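Front desk work being automated - what changed at your place?

gitia_desk
2025-10-23

I work at the reception of an office building with 12 small firms in it.

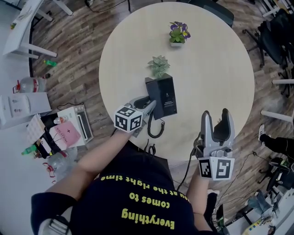 Since February the management has been buying in more and more automation, and now the reception tasks are on the list too: picking up the phone, moving things on the desk, putting them back where they belong. People hold a pair of grippers and do the task by hand, and later a robot should learn from it. I am not against this. But I would like to hear from others who had automation come into their workplace. What changed for you in the daily work, and how early did your employer speak with you about it?

Please excuse my English, I write slowly.

----

Arnberg
Posts: 204

I was in a post room when the sorting was automated. The hours did not change in the beginning. What changed was the kind of tiredness. Before, I was tired in the legs. After, I was tired from waiting for the machine to stop and then having to be quick.

My advice is to ask in writing who is responsible when something goes wrong. With us this was not clear for a long time, and the person standing nearest got the blame.

----

ovik_77

I don't agree with the worry in this thread. A desk phone is a funny thing to begin with, yes, but if a robot can lift a handset properly it can do many dull jobs later. In our warehouse the lifting went to machines and my back is much better. I would not go back to the old way for any money.

----

Arnberg

Your back is better, I believe it. But you kept your job. On my shift we were six and now we are 2. I think both things should be said together.

----

ovik_77

The others were offered training. Two took it. I cannot help it if the rest said no.

----

Arnberg

The training was in your firm. In mine there was none, so we are speaking about different cases.

----

Ong

I have done the gripper work myself for some months, so maybe I can say how it is from that side. The first day you feel clumsy like a child. You have fingers in your head but only two jaws at the end of your arm. A telephone is not easy, by the way. The cord pulls back at you, and if you take the handset too high it turns in the grip.

I was asked for 100 good repeats of one task before we could change to another. After that many you stop thinking, and then you make mistakes, so I took a short pause even when my supervisor did not like it. Mind the cables on the floor also. I caught my foot more than once.

What surprised me was that the receptionists knew much more than the people who planned the tasks. They knew that you hold the receiver with the left hand because the right one is writing. This was not in any plan. So gitia_desk, if they let you, go and tell them such things.

----

gitia_desk

Thank you Ong, this is useful. I do exactly that with the left hand and I never thought about it before.

But then I have a question which is a bit uncomfortable. If I give them all my small tricks, am I not helping to make my own place smaller? Should this be paid separately?

----

Ong

I think it should be paid, yes. I had a small extra amount per hour, and it was in the contract from the beginning. Ask before you start. Afterwards it is difficult.

----

ovik_77

Extra pay for showing how you pick up a phone? We all show new colleagues how to do things, and it is part of the job.

----

Arnberg

A new colleague does not get copied to every other building. Ask for the money, gitia_desk, and ask what happens with your hours next year.

----

gitia_desk

I have a meeting with my manager soon and I am writing my questions on paper now - hours, pay, and who answers when the robot drops a call. I will write again when I have answers.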